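Vindaldale Handling Project: Equipment Planning, Progress to March
Prepared by Tania Bhuiyan for the equipment fund

Status

Planning for the second robot cell is on schedule. The specification is complete and two suppliers, Bikham and Pradholm, have returned written offers. No order has been placed. The fund has released 40 percent of the equipment budget, and 53 percent of the released amount is now committed, mostly to the arm already in use and its service contract.

Gripper selection

The two-finger gripper remains the baseline for garment work. Bikham quotes replacement fingers in sets, with a minimum order of 100 pairs. Pradholm has no minimum but charges more per pair and ships from a single warehouse. We have asked Bikham for a smaller first lot — their answer will decide the split between the capital line and the consumables line.

Wrist camera

The wrist camera will be specified with the arm instead of bought separately. This removes one purchase order and puts the cable routing under the arm warranty. Brandão will review the mounting drawings before we sign.

Work on soft goods

Garment trials continue on the existing cell. They set the finger length and reach figures in the specification.
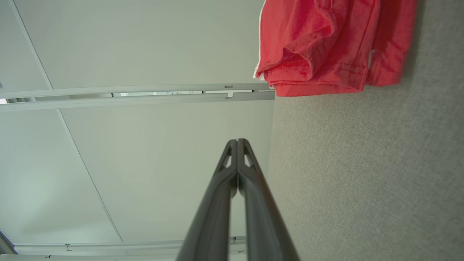 Next period

1. Close the finger quote with Bikham.
2. Confirm floor loading and power for the second cell.
3. Submit the revised budget, with spares held as a separate line.
4. Request release of the next portion of the fund once the supplier is chosen.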